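Stomside tape transfers, notebook
March, started 9.40

Carried on with the Ayaaba demo reels. Reel 2 had been left tails out, so rewound it slowly by hand for the first few turns, then on the machine at library wind. Oxide looks sound. One splice near the head had dried out and let go as it came off the spool. Remade it with fresh splicing tape, no tape lost.

Lined up the playback head before starting. There are no tones on the reel, so set azimuth by ear on the hi-hat in the first song and then checked it on the phase meter. It wanders a bit between songs, which fits with them being done on different days or on different machines. I've put the settings for each song on the box insert.

Songs on this reel:
Plondard, take one, breaks down after the second verse
Plondard, complete, voice and piano only
Untitled, guitar, hums the middle section
Vestato, early version, slower than the single and a tone lower

Vestato is the one people will want. The vocal is very close to the mic and overloads on the last chorus. That is on the tape, I checked the replay chain with the level dropped and it is the same. Left it alone. There is also print-through before the piano comes in, quite loud on headphones.

Hum at 50 Hz through the whole reel. Tried moving the machine away from the rack supply and it made no difference, so it was recorded in. Made a flat transfer and a second copy with a narrow notch. The notch takes some weight off the left hand of the piano. Flat copy is the master whatever we decide about the other.

Tape counter at the end of the last song read 520. After that there is a long blank, then 47 seconds of somebody tuning a guitar. Kept it in.

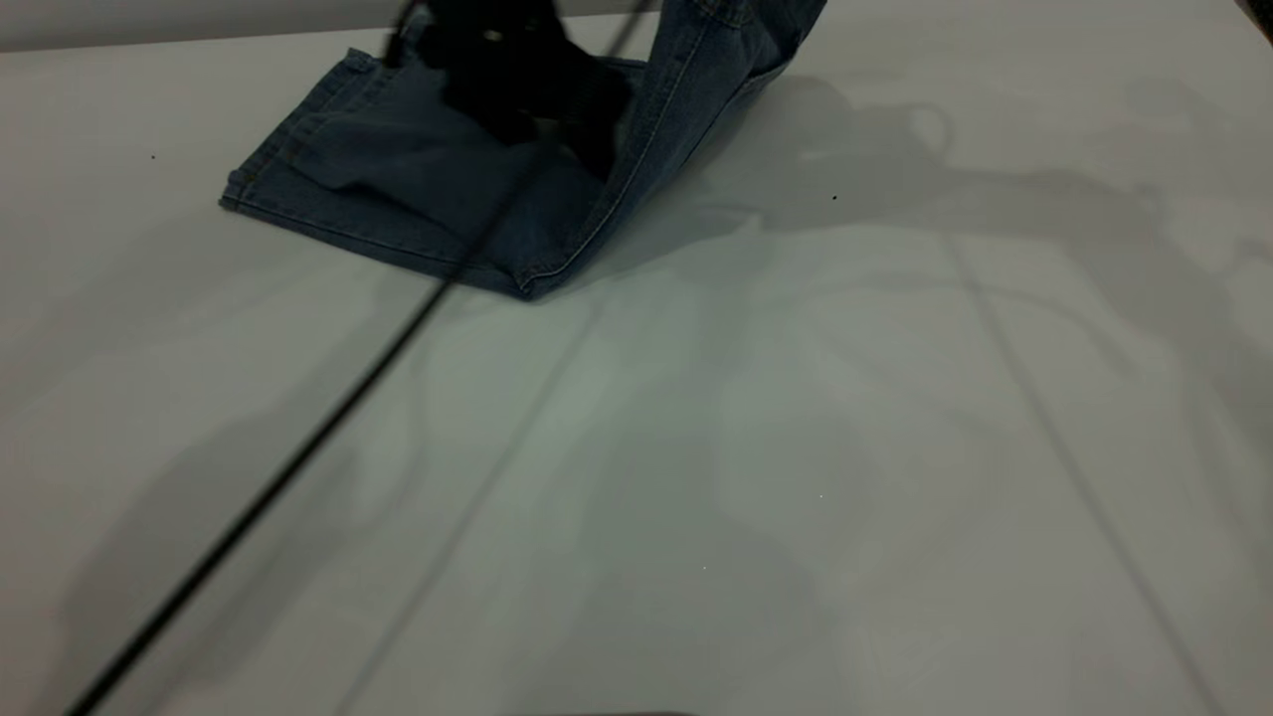
Jeans under the black gripper, white table.

14.15. Reel 3 is acetate and has gone wavy along one edge. Not running it at full tension. Will try it on the other deck with the tension arm backed off, and clean the guides first.

To do: order leader tape, we are nearly out. Label the flat files before anyone copies them. Ask for the lyric sheets again, the third line of Plondard could be two different things and I can't settle it from the tape.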